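From: Alistair Rennie
To: packing list
Subject: Re: [packing] Bag closure and box sizes for small mixed orders

Duygu Tuncer wrote:

> Has anyone settled on a closure for the small kraft bags with the twisted
> or looped handle? We send out mixed orders of kitchen items, mostly under
> 500 grams, and the bags go inside an outer carton. Staples tear the top
> edge. Stickers lift after a few days on the shelf. I would also like to
> hear what people do with the flat clear trays, which slide around and
> scratch, and whether it is worth having a separate box size for
> containers with clip or snap lids.
>
> We are at 400 orders a month and I would prefer not to stock more than
> four carton sizes.
>
> Duygu

Duygu,

Taking your points in order, with the caveat that our order mix at Okcombe is not identical to yours. We do more containers and fewer textiles.

1. Closure on kraft bags

We stopped using staples two years ago for the same reason you give. Paper stickers were next, and they failed in the same way. Kraft stock is rough and slightly dusty at the surface, and a paper label with general-purpose adhesive does not get much grip on it. The labels that stayed on best were the ones pressed down hard with a thumb for a few seconds, which is not a step I can rely on across a shift.

Clear tape works. Use a short strip across the front panel, placed low enough that it does not trap the handle. If the tape goes over the base of the handle, the customer pulls the handle up and takes a layer of paper with it. Fold one end of the strip under by the width of a fingernail so that it can be opened without a knife. The dispenser matters more than the tape brand. Ours is a weighted bench model from Clavach and it cuts clean. The handheld ones leave a ragged end that catches on everything else in the carton.

Do not close the bag before the weight check. We did this for a while and reopened a fair number of bags, and tape does not come off kraft twice.

2. Layout of the bench

Small orders go wrong on the bench more often than in the carton, so I will describe ours. Containers go along the back, on the left. The open box goes next to them with its label facing the packer, so that the order can be read without turning anything. Long utensils go to the right of the box. The bag being filled sits toward the middle with clear space in front of it. Trays stay flat and near the bag, as they are the item most often missed.

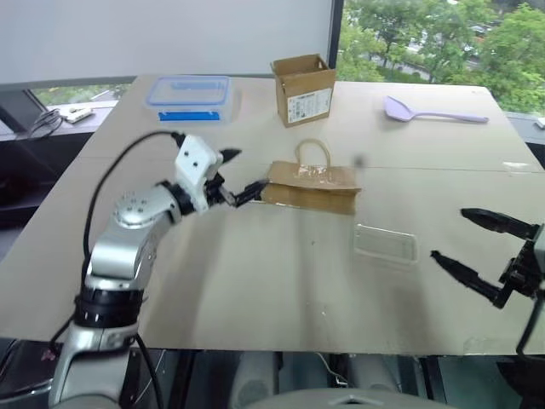 Bench with one order laid out: lidded container, labeled box, spatula, taped kraft bag, clear tray.

The tray is the one to watch. Clear plastic on a pale tabletop is very hard to see, and most of our short shipments last year were trays left behind on the bench. Two fixes, either of which is enough:

 - a dark mat under the packing position
 - a colored dot on the tray's protective film

We use the dot. The mat collected grit, and grit is what scratches the trays in the first place.

If your table is made of two panels, as ours is, check the joint with a straightedge. A step too small to see will still catch the bottom of a bag when it is slid across. A strip of smooth tape over the seam helps but needs replacing every few weeks.

3. Trays

Sliding is a carton problem. Put the tray in flat against the bottom or flat against one wall, never at an angle, and put something light with a full face against it. A folded sheet of packing paper does the job. Bubble wrap is worse than paper here because it leaves a gap at each edge and the tray finds it. Do not put a tray in the bag with utensils. The handle end of a spatula will mark it within one delivery route.

4. Containers with lids

I would not add a carton size for these. The lid rim is the widest part, and people measure the body and then wonder why the flaps bow. Measure across the rim and add 10 mm each way. On that basis nearly all of our containers fit the Farquharson small carton, which we buy in packs of 1000. The ones that do not fit go up one size with paper fill.

Ship containers with the lid on but not pressed fully home if they are empty. A fully sealed lid in a warm van can dome slightly. We have had complaints about lids that looked warped on arrival and settled overnight.

5. Utensils

Lay long utensils on the diagonal of the carton base, wide end in one corner. If the handle is longer than the diagonal, use the next size up and do not try to bend it in. Silicone tolerates this and hard plastic does not. We no longer wrap single spatulas. A paper band around the handle is enough to carry the item sticker.

6. Number of sizes

Four is sufficient for your volume. We run three – small, flat and tall – and borrow from the Zambridge stock perhaps twice a month for awkward orders. The flat size is the one I would keep if I had to give one up. It takes trays, bags laid on their side and most utensils.

I can send the carton dimensions and the tape width if they are useful. They are in a spreadsheet that needs some cleaning up first, so it would be after Sunday.

One question in return. Are you labeling cartons before or after they are erected? We label flat and then fold, and now and then a label ends up on the back panel. If you have a method that avoids this without a jig I would like to know what it is.

Alistair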